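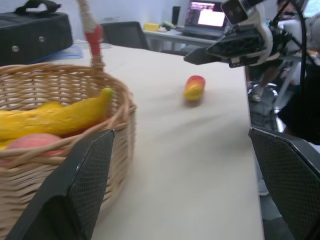
Vendar wicker fruit basket: my thoughts after a year or so

I bought this last February to replace a glass bowl I'd chipped one time too many, and I wasn't expecting to have opinions about it. Well, I do!

First, the good. It's a lovely light tan colour and it goes with pretty much any cloth you put under it (ours is beige, so it all looks rather calm until the fruit goes in). Bananas and a peach look smashing in it, and the rim is high enough that round things stay put. Mangoes I still leave out on the table on their own, just habit really.

It's 24 cm across, which sounded plenty on the website. It's fine for two of us, but a big bunch of bananas pokes up over the side and takes most of the room. If you've got children who get through a lot of fruit I'd go up a size, or look at the Pusora one, which my sister has and is deeper.

Cleaning is a bit of a faff. Crumbs and bits of stalk get down between the strands, so I tip it upside down over the sink and go round with an old toothbrush. One strand on the base came loose in the summer and I tucked it back under. It's held so far.

I paid some 99 kroner on holiday, postage not included as I carried it home on my lap. Would buy again, probably the bigger one.

Four stars.

Posted December 26, 2022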